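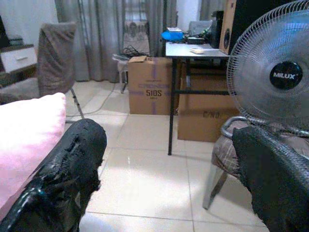
1/ Refacing the fingers on one gripper of the two-arm cell. The left finger in the wrist camera view has a torn patch along its upper edge, with the coating bubbled and peeling. The right finger has the mesh cover on it and a bit of fray near the tip. Thread on how I set this cell up and keep it going, mostly so I can find it again next time.

2/ The job the arms do is simple. Pick up a cushion, move it, put it down against the armchair. Soft things are easy on motors and hard on finger surfaces. The cloth drags a little on every close, always over the same strip, and the coating gives up there first.

3/ The counter said 636 closes on that gripper when I stopped it to look. I don't treat that as a wear limit. A lot of those closes were me testing with nothing between the fingers, and a few were on a cardboard edge, which is much worse than cloth.

4/ Before touching a finger: arms to the park position, program stopped, power off at the supply. Pausing in software isn't enough. A paused gripper can still hold force, and a finger that lets go while your thumb is behind it will hurt.

5/ Taking the old coating off. I lift the loose part with a plastic scraper and cut back to where it still sticks. Then a cloth with alcohol, then wait until it's fully dry. No metal blade. I scored a finger that way once and the scratch showed through every cover I put on after.

6/ The mesh is a sleeve I get from Kenemar, sold for wrapping cables. It's a bit too wide as it comes, so I cut it long, pull it tight over the finger and fold the extra to the back. Tape goes on the back face only. Tape on the gripping face picks up lint and you're back to cleaning it every day.

7/ Leave 2 mm of mesh past the tip and fold it under. If you cut it flush it frays, and then a loose thread gets into the wrist camera's view. The cushion finder has mistaken a thread for an edge before. It took me most of an afternoon to work that out.

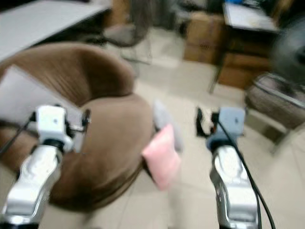
8/ Speed matters more than grip force with cushions. I used to close hard and move fast, and the cushion would swing and pull itself out of one side. Now the close is soft, there's a short wait, and the first part of the lift is slow. After that it can go at normal speed.

9/ If both arms are holding the same thing, start them together or don't start. One arm leading by even a little puts all the pull on one set of fingers. I have a start check in the Flikano script that holds both until both report ready. It's a few lines and it should have been there from the beginning.

10/ Cables next. They're the part I check most. Each gripper cable needs a loop with enough slack for the wrist to turn to its end stop both ways. Too short and it pulls at the connector. Too long and it hangs down in front of the fingers.

11/ How I set the loop: power off, turn the wrist by hand as far as it goes one way, look at the connector. Same the other way. If the cable goes straight at either end, let out more. Then bring the arm in close to the body and see if the loop catches on anything. Tie it where it's happy.

12/ Ties should be snug enough that the cable can't slide, loose enough that you can turn it with two fingers. I use the hook and loop kind on anything that gets moved. Plastic ties only on the fixed part near the base.
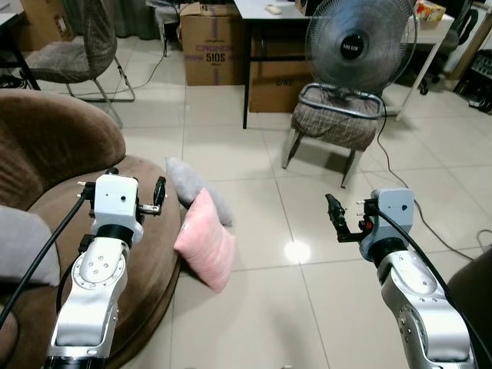 13/ Finger alignment after a cover change. Close the gripper on a strip of plain paper and try to pull the paper out at the tip, then halfway down. It should drag the same in both places. If it's tight at the tip and free behind, the cover is bunched at the front. Redo it, don't try to fix it with force settings.

14/ Then set the zero again. New covers make the fingers thicker, so the closed position moves. Skip this and the gripper thinks it has caught something every time it shuts. Easy to spot in the log: a good pick reported with nothing there.

15/ Small screws on the finger mounts: check every one by hand, with a short driver, no power tool. One on the other gripper had backed out roughly half a turn in March. You couldn't see it. You could feel it if you wiggled the finger sideways.

16/ Camera glass gets wiped with a dry lens cloth, last of all, after the alcohol is put away. Then one test shot with the room lights on as they'd be in a run. Glossy tile throws the ceiling light right back up, and if exposure is set with the lights off everything pale washes out.

17/ First run after a change is always slow and empty. Then six picks with the cushion at low speed, and I stand by the stop button for all of them. If the cover has shifted at all by then, it comes off and goes on again.

18/ My list for this cell, taped inside the Munico toolbox:
cover edges
finger screws
cable loops, both arms
zero
camera glass
paper test
log cleared

19/ Someone asked why I don't just buy new fingers. I have a spare pair. They have the same coating and will peel in the same place, so they stay in the drawer until something cracks. Mesh costs very little and a cover change is short work once you've done a few.

20/ Still to do: the same mesh on the left finger, so the two sides grip alike. Mixed surfaces make the cushion turn a little as the gripper closes. I'll post the paper test result when it's on.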